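Teaching the Ravetti two-arm kit to handle steamed buns

March 29, 2019

Okay, so a bunch of you asked for this one after my toast post in December, and I've finally sat down and written it up. This is how I set up the Ravetti two-arm bench kit for moving steamed buns between a plate and an electric steamer. It's also a bit of a review, I guess, as I've got opinions about the kit and I'm not great at keeping them to myself.

If you haven't unboxed yours yet, do that first and come back. The Sindasness forum has a pinned thread on bolting the bases down and it covers everything I'd say, only with better photos of the clamps. I'm assuming both arms are mounted, powered up and talking to your laptop.

What I used

The Ravetti kit with both arms and the standard two-finger grippers
The wrist camera add-on
A round electric steamer with a perforated steel tray
A dinner plate
A bag of frozen buns from Prutdale Market
Yoon, which is the teaching software you get a one-year licence for in the box

You don't need the wrist camera for this. I ran it without one for ages. But if you're on the fence, it makes the fiddly bit over the pot a lot easier to sort out afterwards, when you're scrubbing through a recording trying to work out why the thing let go when it did.

Setting out the table

Put the steamer in the middle, where both arms can get to it without stretching. The arms lose a lot of accuracy near full reach, and the manual is weirdly quiet on that. Plate on the right, lid on the left, flat, with its handle up. I keep the laptop and the little controller board off on a side table so that when I inevitably swing an elbow joint the wrong way there's nothing expensive under it.

Tape an outline on the table for the plate if you want to be fancy about it. I used pencil. Then I wiped the table and lost my pencil marks, so maybe use tape.

And practise with everything unplugged and the buns cooled down! Steam and gripper electronics are not friends, and a bun straight out of the pot is so soft that you'll learn nothing useful from dropping it. Same goes for your fingers, which will be in there more than you expect.

Setting the grip

Out of the box the gripper closes like it's picking up a spanner. Go into Yoon, open the gripper tab, and drop the force right down. The slider runs in percent and I ended up at 20. At anything much higher the pads leave dents, and a firm squeeze will pop the pleats open on top, which is a bit sad to watch.

Set the opening wide. You want the pads to clear the bun on both sides with room to spare, because no two buns are the same size and you'll go bonkers re-measuring. Closing speed I left on slow. There's a medium setting and I've never found a use for it with food.

Teaching the pick

Put the right arm in free-drive (hold the button at the wrist until it goes limp, and support it with your other hand, it's heavier than it looks). Walk it over to the plate and save three points for each bun: one well above, one just above, and one at grip height. Grip height should be around the middle of the bun. Too low and the pads scrape the plate, too high and you're pinching the twist on top and it tears.

Then run it at quarter speed. Then run it again. I know it's boring.

Teaching the drop

This is where I spent most of my time, and where the kit shows its limits a bit. The steamer tray has a rim, so you can't come in sideways like you can with a plate. You have to go up and over, then straight down, and the fingers need space to open once they're inside. Save your release point with the bun only just clear of the tray. Let it go from higher and it rolls, and then it's up against the side wall where the fingers can't fit.

Give every bun its own release point. I tried being clever with an offset so I'd only have to teach one, and the second bun came down on the first. Two separate points, job done.

Park the left arm low on its own side while all this is going on. Yoon has a collision check between the arms but it's cautious to the point of being silly, and it'll stop the whole run if the left gripper is anywhere near the pot. I leave mine down by the lid with the fingers open.

Saving and repeating

Yoon records every run as an episode. By the time I was happy I had 141 of them, and a good chunk were rubbish. Go through and bin the bad ones as you go along, and give the keepers a proper name. "bun_test_final_2" means nothing to me now.

If you get crumbs on the table, brush them off between runs. They don't bother the arm, but they do get stuck to the pads and then the grip gets slippery. A damp cloth on the pads every so often sorts it.

So is the kit worth it?

For me, yeah. The arms are solid, free-drive feels lovely once you've got the knack, and I've had no trouble with the grippers beyond one loose screw at a finger joint (check those, by the way, a little hex key comes in the box). What I'd change is the cabling at the wrist. It loops out further than I'd like, so watch for it catching on the pot handles. And the software licence being only a year is cheeky at this price. I've emailed Ravetti about that and got a very polite answer that didn't say much.

Next up I want to have a go at getting the left arm to put the lid on. The handle's a decent shape for it, but the glass makes me nervous, so I'll be starting with a saucepan lid from the op shop.

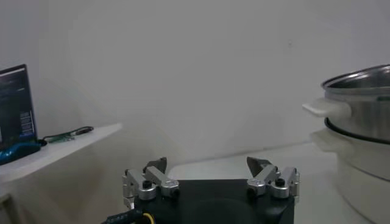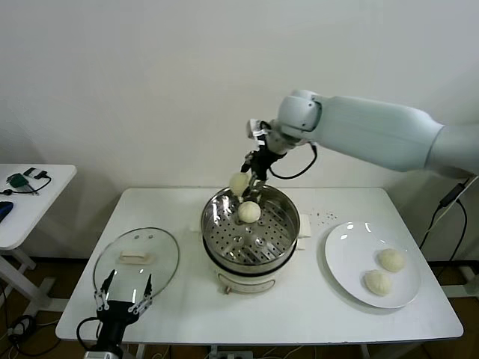
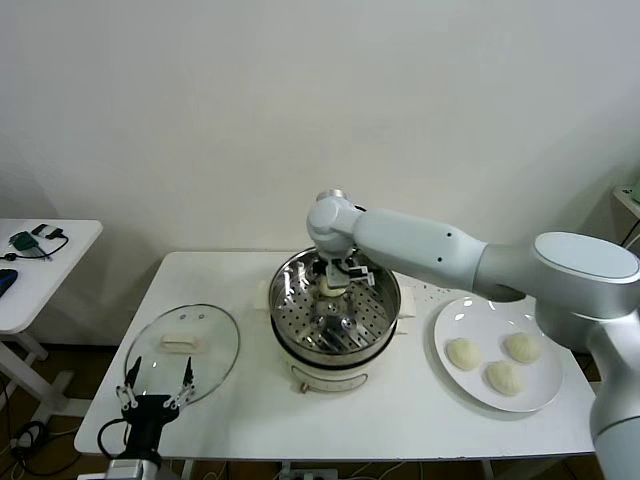 The steamer set-up. First one's the gripper up close with the pot beside it, other two are the arm and buns at the steamer.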